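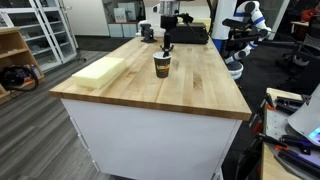

## 3. Surfaces, cups and marking procedure

Ring marks on domestic worktops are usually discussed in terms of the finish alone. The vessel gets less attention, although the width and evenness of the mark depend on how the base meets the wood. This section covers the two surfaces, the cups placed on them, and the way marks were produced and graded.

### 3.1 Worktops

Two kitchen surfaces were used. The first was a butcher-block top of light maple planks with a thick edge, slightly darker than the upper face, set on a plain white cabinet base (Figure 2). The second was a sealed beech panel of the same nominal thickness, supplied by Gindham and stored flat. The maple top was finished with Lamrani oil, applied in August in two coats and wiped back after each. No further oil was applied during the trials. The beech panel was used as delivered.

Both surfaces were cleaned with a damp cotton cloth and left overnight. Positions near the edge were avoided on the beech panel, where the sealant was visibly thicker, and positions over a plank joint were marked separately on the maple. A joint can carry liquid along the grain and give the ring a short tail, which a reader may mistake for a spill.

### 3.2 Cups

All vessels were single-use paper cups. The type shown in Figure 2 has a white rim, a dark brown body and a printed orange and tan band around the middle. A second type, sold under the Votus name, has an unprinted wall and a slightly deeper recess under the base. The printing on the first type stops short of the contact area in every cup we cut open, so color transfer from the band was not treated as a source of marking.

Cups were inspected for dents in the lower seam before use. A dented seam lifts part of the base and leaves a broken ring; such cups were set aside. Lids and sleeves were not used.

### 3.3 Procedure

Each cup received 200 ml of black coffee, poured with the cup already in position so that drips during carrying could be ruled out. The base was first touched to a saucer holding a thin film of the same coffee, which reproduces the wet base left by an overfull pour. The cup then stood for 7 or 15 minutes – the two intervals were alternated on both surfaces – and was lifted straight up. Residual liquid was left to dry in place.

A total of 32 marks were made, divided equally between the maple and the beech. Marks were graded after drying and again after a single wipe with water, using the four-step Anulo scale:

| Grade | Appearance |
|---|---|
| 0 | No visible mark |
| 1 | Mark visible only in raking light |
| 2 | Partial ring visible from standing height |
| 3 | Complete ring visible from standing height |

Grading was done under the ceiling lights only, apart from the check for grade 1, where a hand lamp was held level with the surface. If two graders disagreed, the higher grade was kept. Marks crossing a joint were graded on the ring itself; any tail was measured along the grain and reported with the joint data in Section 4.2.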